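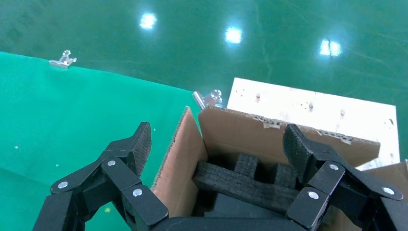 I have a weakness for a good box. My mother kept hers on top of the wardrobe, nested inside each other like Russian dolls, and if you asked for one to post a present in she'd look you over first to see whether you deserved it. I used to laugh at her. Now I have a box cupboard of my own and I'm every bit as bad.

The one I want to talk about today is plain brown corrugated, flaps at the top, with a black foam insert sitting down inside it. A bit ragged along the top of the back flap where the paper has torn, but the foam is lovely dense stuff, the kind that squeaks slightly when you push a thumb into it. There's a long strip across the front and a couple of uprights behind to make the compartments. I was offered it for nothing by Lindsay Ellery, who was clearing out her spare room before the move to Tritley and was about to put the whole lot out for recycling. I said "you can't throw that away" in a voice I recognised as my mother's.

So why do I care so much about a bit of foam? Glass, mostly. For anyone new here, I collect old pressed glass, nothing valuable, little salts and sugar bowls and odd stoppers that have lost their bottles (I'm up to 62 pieces, and yes, that does include the chipped ones). They live in the cabinet in the hall for most of the year. In March we had the hall floor up and everything had to come out, get wrapped, go upstairs and stay there for weeks, and I did it all in newspaper, in fruit boxes, in a rush, with the floor man standing there holding his tea. I broke two. One was the green salt with the scalloped rim that I bought in Dristthorpe the summer we got rained on every single day, and I was properly upset about it!

After that I decided I'd do the job right next time, and next time is nearly here, because I've said I'll take a table at the glass and china day and I'll be carrying a good part of the collection there in the back of a very bouncy car.

What I've learned so far, in no sensible order.

Newspaper is fine for plates and hopeless for anything with a stem. It packs down. You screw it up into a nice fat cushion, put the lid on, drive over three speed bumps, and the cushion has turned into a flat little pancake with your best glass rattling about on top of it. Also the ink gets into the pattern and you're at the sink with a toothbrush for the rest of the evening.

Bubble wrap is better but I always use too much and then nothing fits. My friend Saskia Tautahi packs hers in old woollen socks, one piece to a sock, and swears she hasn't lost one yet. I tried it with the stoppers and it works a treat. It does mean that everyone who comes to your table watches you unpack a great heap of socks, but she says it starts conversations.

Foam, though. Foam with compartments is a different thing altogether. Nothing can knock into anything else, which is how most breakages happen as far as I can tell. It's never the one big drop, it's two bits of glass chatting to each other for an hour on the A road.

The trouble is that the compartments were made for somebody else's belongings and not mine. I've had a good play with it on the kitchen table and the larger gaps will take a sugar bowl if it's wrapped in a single layer of tissue, with a bit of sock down the side to stop it turning. The salts are too small and slide around, so I've been cutting little blocks of foam from an old camping mat to fill in. A bread knife does it beautifully, by the way, much better than scissors, which chew. Long slow strokes, don't press. I did the first one in a temper with a craft knife and it looked as if something had been gnawing it.

I haven't glued anything. Fletcher McPhee (of the model railway, he has packed more delicate things than I've ever owned) told me I ought to fix the new bits down with spray adhesive, and he's probably right, but I like being able to shuffle it all about when I change my mind. And I do change my mind. I've packed it and unpacked it four times already and I've still got the tall celery vase standing on the draining board with nowhere to go.

The flaps were my other worry. You want them to shut flat without pressing on anything, so whatever is in there has to sit lower than you think. I put a ruler across the top to check. If the ruler rocks, something is too tall, and out it comes. Then a folded tea towel over the lot, flaps down, and tape along the middle seam only. I used to go mad with the tape and wind it round and round like a parcel for the Antarctic, and all that happens is you tear the cardboard to bits getting it off at the other end. One strip, with the end turned under so you can find it. My mother did that too, come to think of it.

Then label it on the side as well as the top! Boxes get stacked and the top is the first thing to disappear. I write what's in it, which way is up, and a number. My handwriting is shocking so I go over it in capitals.

I had a look at what it would cost to do this the posh way, by the way. There's a firm called Dorau that will cut you an insert to fit whatever you've got, and I filled in the form late one night after a glass of wine, and the quote came back at 300 pounds. For salts! I paid 11 for the best one I own. So it's the bread knife and the camping mat for me.

If any of you have a clever way of packing something tall and thin in a box that's short and wide, please tell me in the comments. I've tried it lying down, and it fits lying down, but I don't trust it. Cameron Katene wrote under my last post that he always carries his tall pieces on his lap, which is all very well if someone else is driving.

I've got one more evening of fiddling left before I have to decide what's coming and what's staying at home. I think 35 pieces is my limit for one table. The blue sugar bowl is definitely going, and the pair of stoppers shaped like acorns, and I'm dithering over the amber dish because I'd be sorry if somebody bought it. I might put it at the back with a silly price on. I'll let you know how everything travels.

Recent posts

The hall floor, before and after (and during)
Getting the cloudiness out of old glass
A wet week in Dristthorpe
Henare pattern or not? Help me with this jug
What I keep in the box cupboard
Four teapots and only one lid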